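Simulator FAQ: the gripper stall fault in the blue box task
Satolari project, last updated September 5, 2018
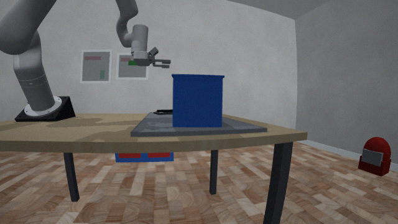

The Satolari arm and the blue box in the simulator, gripper empty to the left of the box.

What went wrong?

In the January build, the arm would sometimes come in towards the box and stop short with the gripper still empty. No error, no warning, and the log cheerfully marked the run as finished! We went back through 3582 logged runs and found the stall in 1290 of them, far more than any of us had guessed.

Was it a fault in the arm model?

No, the joints behaved beautifully. The trouble was in the collision shape for the box. The box has a thin rim that sticks out a little past the sides, and our importer (a tool we call Zadus) was stretching that rim outwards into one big invisible block. The planner saw a wall in front of the fingers and halted, just as it should.

Why did the log say "finished"?

This is the part we found really fascinating. Griretti, our task runner, treated any arm that had stopped moving as an arm that was done. It now checks the fingers for contact before it closes a run, and a stall is logged as a stall.

Could this happen on a real arm?

The phantom wall couldn't, but the "stopped means finished" mistake certainly could. If you've copied our runner onto hardware, please update it before your next session. A person could read "finished", walk up to the table and reach in while the arm is still holding a live plan. Use your emergency stop first, whatever the screen says.

How do I get the fix?

Pull the newest Satolari release, delete your cached shapes and import the box again. If you skip the cache step the old shape comes straight back (ask us how we know).

How well has it been tested?

We ran the corrected build 600 times on the Gosselin test bench with no stalls. We'd love more results, especially with boxes of a different colour or rim size.

My arm still stops short. What now?

Turn on the collision overlay and have a look at the box from low down, level with the tabletop. If the overlay is wider than the rim, send us your scene file and the log.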